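Housekeeping rules for two-armed cells

Dollent put out its revised bench rules on 7 January 2026. Seven pages, down from a binder. Most of it is dull and most of it is right.

Start with cables. Every run gets clipped along the arm, with slack left at the wrist - too tight and it snags, too loose and it sweeps the table. Plekito logged 365 stops last year and put cable snags at the top of teh list. Then reach. Two arms on one rail share a middle, so the rules want a written order for who goes in first.
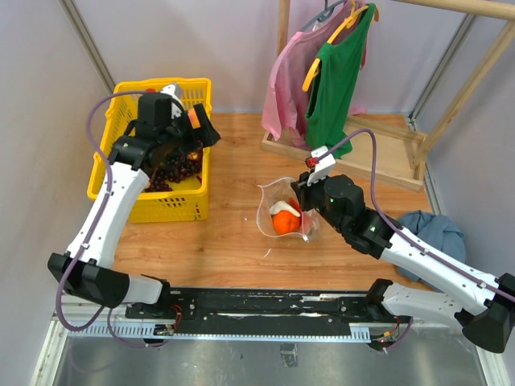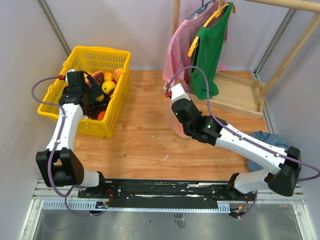

Two arms, one table, a yellow basket of fruit and a rack of clothes.

Soft goods are the fight. Lazaridis wants fabric kept a full hand's width from any working gripper. Odine says fine for a demo, useless in a real kitchen or laundry. Its November trial ran 3,825 picks, 2,337 of them with cloth in reach, and they'd like that counted for something.

Wipe-downs, no argument. Scraps off the table between runs, rail too, and write down who did it. Food work gets its own gripper fingers, labeled and stored seperately.

Comments go to Dollent by email. The form on the site is still broken.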